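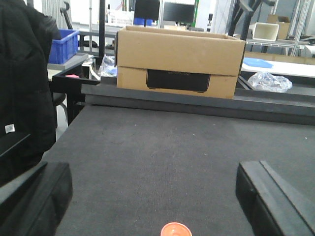 Page last changed: 17 June 2026

The great bin changeover, and what we have learned from it

By the time you read this, Hundumar Court will have been under the new bin arrangements for a full fortnight, and the mood on the stairs is best described as watchful. Vudska have gone, taking their green wheelie bins with them. Okow have arrived with blue ones, which are slightly taller and have a lid that comes down like a guillotine. Several of you have written to me about the lid. I have passed your letters on, with the swearing taken out.

For anyone who has been away, the short version is that we used to have one bin for everything that might be recycled and one for everything else, and we all more or less put things where we felt like it. Now we have paper and card on the left, plastics and tins in the middle, glass by the wall, and general rubbish in the two big steel bins next to the cycle shed. Food waste goes in the small brown one. The small brown one locks. The trick is to turn the handle towards you while pushing down, as if opening a bottle of bleach, and to do this upwind.

Okow delivered a leaflet to all 84 flats. I know it was all 84 because on the same afternoon I found 18 copies of it in the wrong bin. If yours has gone the same way, the main points are these, in the order people have asked me about them.

Tops and lids. Plastic bottle tops should be screwed back on the bottle before it goes in the middle bin. This is the opposite of what Vudska told us, and I spent six years telling visitors to my kitchen to take them off, so you will forgive me if I say it through my teeth. Loose ones are small enough to drop through the sorting machinery and end up with the general rubbish. Squash the bottle first, then put the top on. If you do it the other way round you will be standing there some time. Metal lids from jars can go in with the tins, and the jar goes in the glass.

Pizza boxes. I had hoped to get through one year without writing about pizza boxes. The clean half can be torn off and put in with the card. The greasy half can't. A box with a crust still in it isn't recycling at all, it is an invitation to the fox.

Milk and juice cartons. Middle bin, with the plastics, even though they look like card and feel like card. Please don't ask me why. I asked Okow why and was on the telephone for most of a lunch hour, at the end of which I knew a good deal about the inside of a carton and had eaten nothing.

Black sacks. Nothing in the recycling should be in one. Tip it in loose. The crew won't open a sack to see what's inside, and having once opened one myself in search of a missing set of keys, I am entirely on their side.

Batteries. Please, please not in any of the bins. Vasylenko's, on the corner, have a box for them just inside the door, to the left of the newspapers. They also take light bulbs, provided you ask first and don't simply stand one on the counter next to the chewing gum.

On the question of the Vudska stickers: we still have a drawerful, and they are now wrong in every particular. If you have one on the inside of your kitchen cupboard, do take it down. A neighbour on the second floor has been sorting with tremendous care for the past fortnight, entirely according to the old rules, and was rather quiet when I broke the news.

Now for the matter of the armchair. It appeared beside the cycle shed on the first evening of the changeover and is still there. It is brown and it reclines. Neither Vudska nor Okow consider it theirs, which I suppose is fair, and the council will take it away for a fee as soon as somebody owns up to it. Until then I notice it is getting a good deal of use, particularly in the early evening when the sun comes over the garages, and I have heard it described to a prospective tenant as outdoor seating. It is not outdoor seating. If it belongs to you, or if you saw it being carried down (it can't have been easy, it must have gone round two landings on its side), a note through my door will be treated in confidence.

A few people have asked whether the new contract costs us more. It costs a little less, which is why we changed. The saving comes to £2 a flat over the year, so I would hold off on the cruise. It also depends on our not being charged for spoiled loads. Okow will charge us for any bin they have to turn away, and we have already had one warning, on account of a full paddling pool's worth of soggy cushions in with the paper.

We sent round a slip asking whether you would rather have the glass emptied in the morning or the afternoon. I had 76 slips back, an astonishing number for this building, where the vote on the front door colour drew fewer replies than there were colours. Afternoon won comfortably. The glass will therefore be emptied in the morning, as Okow's afternoon lorry doesn't fit under our arch.

Spare food caddies are in the ground floor cupboard, behind the stepladder. Take one if yours has cracked. Liners you buy yourself, and Vasylenko's stock them in the right size.

Valentyna Melnychuk
Flat 18

Contact the newsletter | © Hundumar Court Residents | Back to top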